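About Pirkell

Hi, I'm Érica Macedo, and Pirkell is my law practice. We do the legal work for people who make a living online: webcam performers, video creators, small subscription sites, and the folks who run the conventions where all of them meet up once a year and lose their voices.

I started out doing contracts for a big firm downtown (very nice carpet, very long elevator rides). A friend of a friend had signed a management deal with a studio and wanted out, and she'd already been turned away by two lawyers who didn't care for her line of work. I read the contract on a Sunday at my kitchen table and got madder with every page. It gave the studio her stage name, her old videos and a cut of anything she earned for years after she left. We got her the name back. Then she told everyone she knew, and my phone hasn't really stopped since!

These days there are 5 of us. Kamol Duangkaew handles copyright takedowns and is scarily fast at them. Anselmo Queiroz does company formation and taxes, Yurii Yatsenko looks after age verification and record-keeping rules, and Feng-yi Liao runs the office and will probably be the first person you talk to.

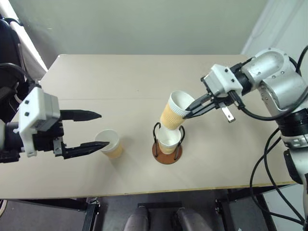 Kamol would like it added here that a takedown goes a lot quicker if you save the link to the stolen video before you write to the person who posted it, since they tend to move it the minute they hear from you. Good point, and now it's on the page.

So what do we do all day? Mostly we read things. Platform terms, studio agreements, model releases, letters from payment processors who have suddenly decided to hold on to somebody's money. We also write a lot of releases from scratch, and if you shoot with other people, please let us do yours. The free one that's been floating around the forums for years leaves out half of what a site will ask you for.

We go to the trade shows too. Anselmo and I were both on the legal panel at Ploto in January, and we had a great time, even though the room was freezing and the microphone only worked if you held it sideways. If you run an event and need a speaker who won't read off slides, ask us. We've also drawn up exhibitor contracts for Barros, and we love that kind of work.

On money, I like to be plain. A contract review is a flat $2,000, and that includes a call where we go through the whole thing together and you can ask me whatever you like. Setting up your company, with the stage name registered, is $3,000. Anything that ends up in court is billed by the hour and we'll talk it over first. The first phone call is free.
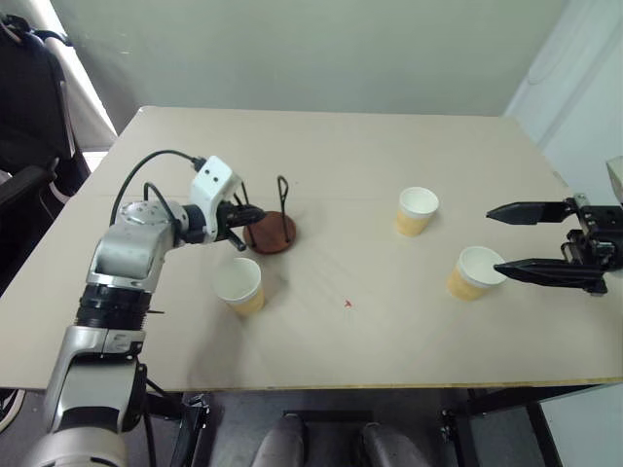 My worry was that I'd have to explain my job for an hour before we got to the contract, and we were on page one in five minutes, wrote a client who performs as Nakico. I put that on a sticky note on my monitor.

We can't take everybody. We don't represent studios against their own performers, and we don't do divorces or traffic tickets (people do ask). If your problem isn't one of ours, Feng-yi keeps a list of lawyers we trust and will happily give you a name.

We're at our desks by 9:00 in the morning, and Yurii is usually still at his well into the evening if you're calling from another time zone. Use your stage name when you call, if that's more comfortable. We'll only need the legal one when there's something to sign.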